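Edside Tiered Produce Rack, black
Item 348
Ships from Sekport

I put off adding this one to the shop for way too long, and now I wish I'd done it back in March! It's a black tiered rack with shallow trays, the kind of thing you want if you sell fruit (or just own a lot of it) and you're tired of digging through deep bins for the one good pear.

The lower tier is split into long compartments by raised partitions, so your avocados stay with your avocados. Uprights are perforated metal. Each tray is 34 inches long and they wipe down fine with dish soap. I wouldn't use anything scratchy on them.

I tend to put the bright stuff up top, oranges and apples mostly, and keep the heavier sorting down low where I can reach it. Some people do the opposite. Up to you!

Load limit is 40 pounds per tier. Spare partitions are made by Nulness and sold separately. 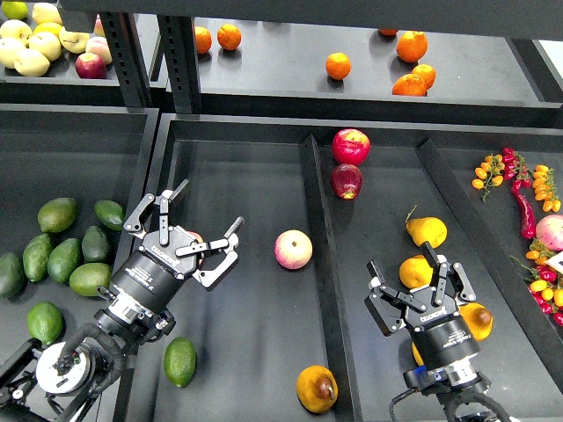
Does the divider slide, or is it fixed once you set it? We had the older Buthelezi rack and ours crept sideways every time somebody restocked the lemons. Otherwise I'm sold, I like how shallow these are.

Price: $600, assembly hardware included
Page updated 12/4/19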